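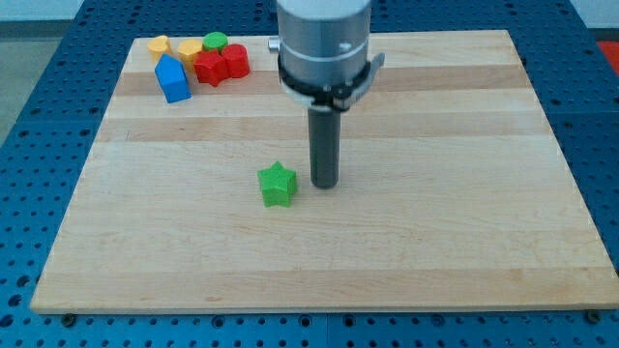
Zarkomero Opens Second Board Line at Irine Works

Friday, January 6, 2023

Zarkomero has started production on a second line for solid wood kitchen boards at its Irine works. The line raises planned output from 200 to 300 boards per shift. It uses the same glue and finishing oil as the first line, and part numbers for current stock do not change.

Boards are made from parallel strips, planed on four sides, edge-glued and held in a clamp carrier until the joint has cured. They are then sanded on both faces and trimmed to length. Strips are sorted by moisture content and not by color, so tone will vary from strip to strip within one board. Buyers who need a closer color match can order sorted stock at extra cost, with a longer lead time.

The new clamp carrier was supplied by Prirkirard and takes boards up to 2 feet wide. The previous limit at Irine was 18 inches. Wider boards were until now glued in two halves and joined in a separate step, which added a day to each order.

"The wide sizes were holding up the rest of the schedule," said Phyllis Hulme, operations manager at Zarkomero. "We ran trial batches through the fall and checked flatness after each change in room humidity. The reject rate on wide boards is now about the same as on the narrow ones."

Trial production covered 348 boards. Each was measured for cup and twist after gluing, after sanding and again after storage. Full test sheets are available to trade buyers on request.

El Idrissi will continue to handle distribution to restaurant supply stores. Orders for the wide sizes are open now, with first deliveries planned for May. Prices for standard sizes stay at their current level. Care instructions are the same for all sizes: wash by hand, dry standing on edge and oil as needed.

Trade inquiries should be sent to the Zarkomero sales office at Irine.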